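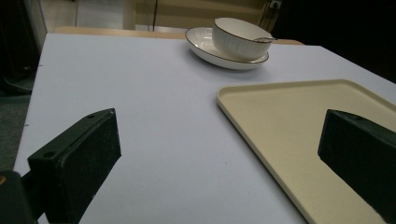
SECTION 3: CARE AND CLEANING

Your Silis table has a white top with a sealed surface. Looked after as described in this section, it will need little other attention. Read the cautions before using any cleaner for the first time.

3.1 Before first use

1. Leave the table in the room for 20 hours after assembly before putting anything heavy on it.
2. Peel the protective film from the underside. Start at a corner and pull slowly.
3. Wipe the top with a soft damp cloth, then dry it.

Note: A faint smell from the sealant is normal in the first days. Open a window if it bothers you.

3.2 Everyday cleaning

1. Brush or wipe off crumbs and grit.
2. Mix a few drops of dish soap into a bowl of warm water.
3. Wring the cloth out well and wipe in long strokes from one end to the other.
4. Wipe again with clean water. Soap left on the surface dries to a dull film.
5. Dry with a second cloth.

3.3 Stains

Coffee, tea and tomato sauce come off with the soap mix if you get to them the same day. For older marks, spread a paste of baking soda and water over the stain, wait 20 minutes and wipe it away without scrubbing. Repeat once if needed.

For ballpoint ink, dab with rubbing alcohol on a cotton swab – do not pour it on – and rinse right away.

CAUTION: Do not use bleach, oven cleaner, scouring powder or steel wool. Damage from these is not covered by the Gravmont warranty.

CAUTION: Always use a trivet under pans and baking dishes.

3.4 Scratches

Light scratches can be filled with the Dirkomik touch-up pen, part 117. Shake the pen, test it on the underside, and apply one thin coat. Let it dry for 40 minutes before a second coat. Deep gouges need a replacement top.

3.5 Leg bolts

Check the bolts every 3 months with the hex key supplied. Turn until snug and stop – overtightening can strip the inserts.

For spare bolts, see Section 5, Parts List.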